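4.2 Comparing the two finger sets on round tableware

We went into this part of the study thinking the camera would matter more than the fingers, and I'll admit I argued for that pretty loudly. So we kept the arms and the controller the same and swapped only the finger sets, the short stock pair and the longer tapered pair we call Cikano. Each set got 600 grasp attempts, split between a bowl and a cup. A fixed camera down near table height logged every approach, and at that height a wide bowl hides a lot of what's behind it (Figure 3).
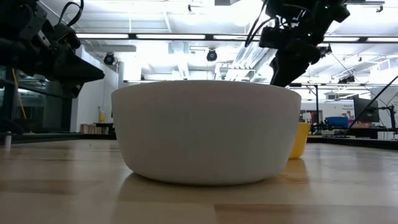 Figure 3. Bowl and cup on the wooden tabletop, with both grippers in the air, seen from the low fixed camera.

Séverine Mallet, reading an early draft, asked whether we were really comparing fingers at all, or just how well each set puts up with a bad height estimate. Fair point! A rim grasp is touchy about height, and our estimate drifted a little during long sessions. So we went back through the logs and threw out every attempt where the estimate was off by more than our cutoff, which left 741 of the original 1200.

The longer fingers still came out ahead on the bowl, though the gap shrank quite a bit (I had hoped it wouldn't). On the cup I couldn't tell the two sets apart. Most of the stock pair's misses came from one finger landing on top of the rim and pushing down, and the controller was slow to notice. Adel Berrada has since rewritten the contact check so the arm backs off sooner, but none of those newer runs are in the numbers reported in this section. Runs with both arms holding the bowl at once are covered in 4.3.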